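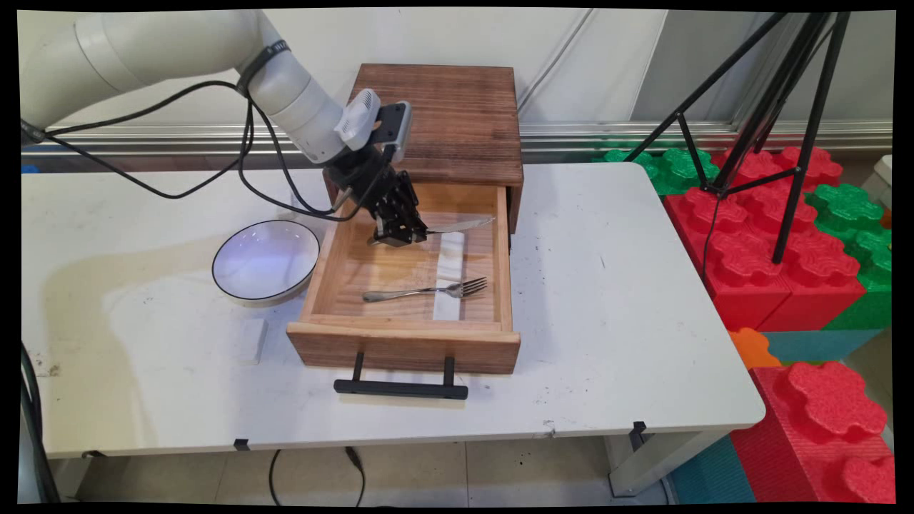
Messer und Gabel in der Schublade. Helle Seiten, rotbraune Front, schwarzer Bügelgriff.

Besteck und Schubladen
Bildseite, Stand 1. September 2025
Text: Ravindra Yadav

Ich misstraue Besteckschubladen, seit ich eine eigene Küche habe. Im Möbelhaus sind sie immer perfekt gefüllt, Löffel auf Löffel, alle Griffe in einer Richtung, und nach zwei Wochen Alltag liegt der Dosenöffner quer über allem. Als bei uns der Umbau anstand, hat man mir trotzdem von drei Seiten ein Ordnungssystem angeboten. Das von Grevotach sollte 92 Euro kosten. Für 92 Euro bekommt man ein paar Stege und eine Anleitung, in der das Wort Harmonie vorkommt.

Auf dieser Seite geht es um das, was in der Schublade liegt, und um die Schublade selbst. Wer Einrichtungstipps sucht, wird vermutlich enttäuscht.

Zum Besteck
Silberfarben, ein Messer mit spitz zulaufender Klinge, eine Gabel. Mehr Worte braucht es eigentlich nicht, aber bei Srivastava habe ich im Katalog eine halbe Seite über die »Balance des Griffs« gelesen. Ich habe mit sehr vielen Gabeln gegessen und könnte bei keiner sagen, wie sie balanciert war. Die Gabel zeigt mit den Zinken nach rechts, das Messer mit der Spitze ebenfalls. Im Haushalt meiner Eltern wurde darüber gestritten, ob die Griffe nach vorn oder zur Seite gehören, und beide Parteien haben bis heute nicht überzeugt.

Zum Innenraum
Die Seiten sind honigfarben, der Boden ist blass und gemasert und glänzt ein wenig. Glanz im Schubladenboden halte ich für verschenkt — da liegt später ohnehin Besteck drauf, und darunter sammeln sich Krümel. Über Krümel schweigen die Prospekte übrigens geschlossen. In der rechten Hälfte läuft ein schmaler, weiß marmorierter Streifen von hinten nach vorn, quer unter dem Kopf der Gabel durch. Marmoroptik sehe ich inzwischen überall, auf Tabletts, auf Handyhüllen, auf Seifenspendern. Ob sie zwischen honigfarbenem Holz etwas verloren hat, darf jeder selbst beurteilen. Mir wäre es ohne lieber.

Zur Front
Rotbraun, die Maserung waagerecht, oben dahinter eine hellere Kante. Der Schrank, aus dem die Schublade kommt, ist dunkelbraun. Zählt man die Seiten dazu, kommt einiges an Brauntönen zusammen, und ich bin nicht sicher, ob das jemand geplant hat. Auf einer Möbelmesse würde man es vermutlich »warme Schichtung« nennen und einen Aufschlag nehmen.

Zum Griff
Eine schwarze Stange auf zwei Stützen. Solche Griffe gibt es seit ein paar Jahren in jedem Katalog, bei Grondiva allein in 14 Längen, was ich für 14 Längen zu viel halte, bis auf eine. Sie lassen sich gut greifen, das gebe ich zu. Sie fangen aber auch jede Gürtelschlaufe und jede Jackentasche, und auf Schwarz sieht man Mehl. Die alten Knöpfe in unserer Küche waren hässlich und haben 73 Cent das Stück gekostet. Vermisst habe ich an ihnen nichts.

Einsatz oder keiner?
Diese Frage kommt in den Zuschriften am häufigsten. Meine Antwort bleibt: erst einmal ohne. Legen Sie fünf Tage lang alles so hinein, wie es aus der Spülmaschine kommt, und schauen Sie dann, was Sie wirklich gestört hat. Bei uns waren es die Teelöffel, die nach hinten rutschen. Dafür reicht ein flacher Karton. Eine Leserin aus Fostdale hält dagegen, dass ohne Fächer die Klingen an den Gabeln scheuern, und bei guten Messern mag sie recht haben. Bei Tafelmessern, die ohnehin keine Tomate sauber schneiden, kann ich die Sorge nicht ganz teilen.

Einwände bitte wie immer per Mail. Wer mir wieder einen Bambuseinsatz mit ausziehbaren Flügeln empfehlen möchte: Ich hatte einen. Er klemmte ab Oktober, und zwar ausgezogen.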